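Jestorine: a task scheduler for two arms
Group report – Sadia Satti, Danish Hayat, Jaruwan Tanasarn

1. The problem
Our planner decides which arm goes for which object. Version one gave both arms the same object and called it teamwork.

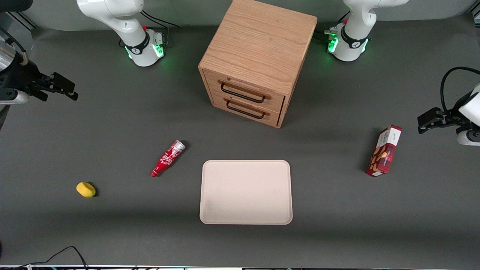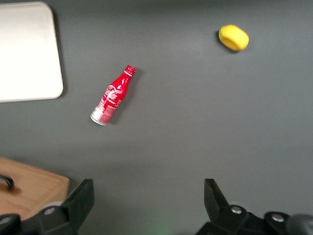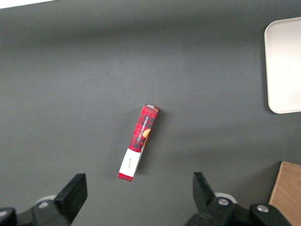
2. What we changed
Each object now gets a lock, held by one arm until release or timeout. The timeout is 200 ms, after a long argument. The lock code is 177 lines – the logging is 652.

3. Open issues
Timeouts still fire if the detector stalls. Danish says this is a detector problem. Danish did not write the detector.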